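Gloves, Cables and Patience: A Conversation at Lalla

7/21/22

When I visited the Lalla project in Orkidwood, the person who leads the demonstrations asked me to write down the work and leave out the name. "The name is not interesting," the demonstrator told me. "The hands are interesting."

The idea is easy to explain. A person does a task with a gripper in each hand, the movements are recorded, and later a robot arm should learn from them. Since March the group has kept 523 demonstrations. After checking, 499 of them are in use.

I asked why they chose gloves. "Before, we worked with boxes and cups, and these are polite objects. You take a cup and it remains a cup. A glove changes its shape every time you touch it, so you must decide again where to take it." 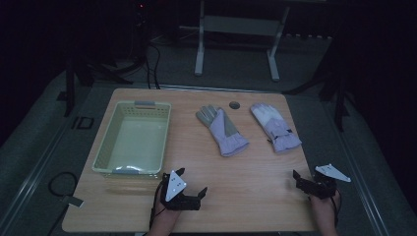
"You have to forget your fingers a little," the demonstrator continued. "You have only two jaws on each side, and you cannot feel the fabric. In my first week I pinched much too strongly. Now I go to the cuff first, because it is soft and it folds, and I wait a moment before I lift."

The waiting was a surprise for me. Is it not better to be quick? "No. If I am quick, the recording is full of small corrections, and the robot will learn my corrections too. I prefer a slow movement that has a clear intention – but not so slow that it becomes theater."

One session has 30 demonstrations, and then there is a pause. The group tried 80 once and did not use the last part, as the movements had become careless.
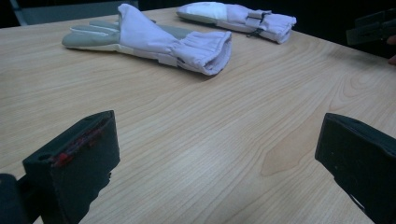

Two gloves on the table, seen from one of the hand-held grippers.

We also spoke about remote control. The group used it in an older project, Zostton, where the operator moved the arm with a joystick from another room. "It was safe and very tiring. With the joystick I was thinking about the joystick. With the grippers I think about the glove."

Does it disturb the demonstrator that a machine will copy these habits? There was a long silence, and then a laugh. "I am left-handed. Maybe the robot will be left-handed also. We have to record some other people soon, I think in the autumn."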